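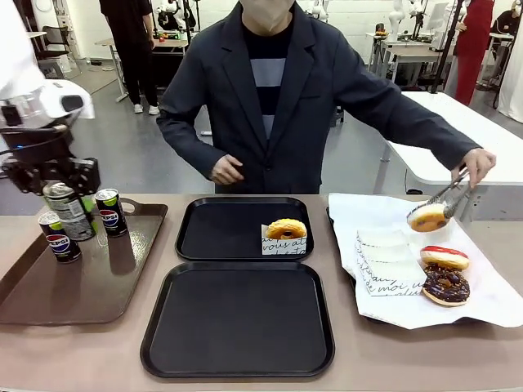
A glazed donut held in a pair of metal tongs.

Wina Cup

The Wina Cup is an ice hockey tournament for amateur club teams, played every winter in the lakeside town of Wina. It is best known for its unusual overtime rules, its very loud home rink, and a long rivalry between the clubs from Emesex and Dellau, who between them have won the cup more often than all the other entrants put together. Games are played at the Acheampong Arena, which holds 3722 spectators and is regularly full for the final weekend in February.

History

The tournament grew out of a series of outdoor games on Wina's north bay, where clubs from the surrounding towns met whenever the ice was thick enough. There was no schedule in those years. Word went around the day before, players brought their own shovels, and a game ended when the light did. Scores from this period survive mostly in club scrapbooks, and they are wonderful reading: one Emesex page lists a 14–11 win with a note that the last goal "went in off the heron post," a wooden piling that stood in the bay near the east goal.

Warm winters made the bay unreliable, and the games moved indoors when the town built its first covered rink. A trophy was added the following season. It is a plain pewter bowl with two handles, one of them slightly bent, and clubs have voted more than once to leave the handle as it is. The winning team's name is engraved on a wooden base, which has been extended twice to make room.

The original rink was replaced by the Acheampong Arena, built on the same site. The new building kept the old rink's low roof line and steep stands, and this is why it is so loud. Visiting goaltenders often mention that they cannot hear their own defensemen in the third period.

Format

Eight clubs take part. They are split into two groups of four, and each club plays the others in its group once. The top two in each group go on to the semifinals, which cross over, so that a group winner meets the runner-up from the other side. The semifinals and final are single games. A third-place game was played for many years but was dropped when clubs with long drives home asked to leave earlier.

Three points are given for a win in regulation, two for a win in overtime, and one for a loss in overtime. Teams level on points are separated by the result between them, then by goal difference, then by fewest penalty minutes. The penalty rule has decided a semifinal place only once, when Dellau went through ahead of a Wina side that had taken a bench minor in the final minute of its last group game. The fans in Wina have not forgotten it.

Overtime

Overtime in the Wina Cup is a spectacle all its own! Teams begin at four skaters a side. After five minutes without a goal each team removes one skater, and after another five minutes it removes one more, leaving 2 skaters and a goaltender per side. Play then continues until someone scores. There is no shootout at any stage of the tournament.

At two-on-two the ice feels enormous, and the game turns into a string of breakaways and desperate backchecks. Coaches tend to save their best skaters for this stage, and some keep a pair who practice it together all season. The longest overtime in the cup's history came in a semifinal between Emesex and Dellau, when the winning goal arrived after 70 minutes of extra play. Both goaltenders were named players of the game, the only time the award has been shared.

Players sent to the box during two-on-two are replaced on the ice, and the other team adds a skater for the length of the penalty. This avoids leaving a team with a single skater, which was tried for one season and abandoned.

Rivalry

Emesex and Dellau are 11 miles apart on the same river, and their meetings were already bad-tempered in the outdoor days. Emesex, in green, has traditionally played a fast, open game built on long passes out of its own zone. Dellau, in maroon and white, is known for its forecheck and for goaltending, and its best teams have won finals while taking very few shots.

The two have met in the final more than any other pair of clubs. Their supporters sit at opposite ends of the arena and trade a drum call that starts at the opening faceoff and goes on, with short rests, all night. It is a thrilling thing to hear, even for neutrals.

Wina's own club had a great run of its own after the arena opened, reaching four straight finals and winning the last of them in front of a home crowd.

Records

The career scoring record for the tournament is 194 points, held by an Emesex center who played in every edition for more than two decades. The mark is thought to be safe for a long time, as most players today appear in fewer cups before moving to leagues farther away. The record for goals in a single game is six, set twice, both times against teams that had lost their starting goaltender to injury.

Dellau holds the record for shutouts by a club. The lowest-scoring final was a 1–0 Dellau win decided in the first minute, and the highest-scoring was a 9–7 Emesex victory in which the lead changed hands five times.

Traditions

The winning captain carries the bowl out of the arena on foot and down to the north bay, followed by the team and usually by a good part of the crowd. If the ice is safe, the team skates one lap by lantern light, still in uniform. If it is not, the players line up along the shore and tap their sticks on the dock.

On the morning of the final a children's game is played across the width of the rink, with players drawn from the youth programs of all eight clubs and mixed into teams by lot. Many later cup players first skated at the arena in this game.

See also

Pond hockey
Overtime (ice hockey)
Acheampong Arena
Sport in Wina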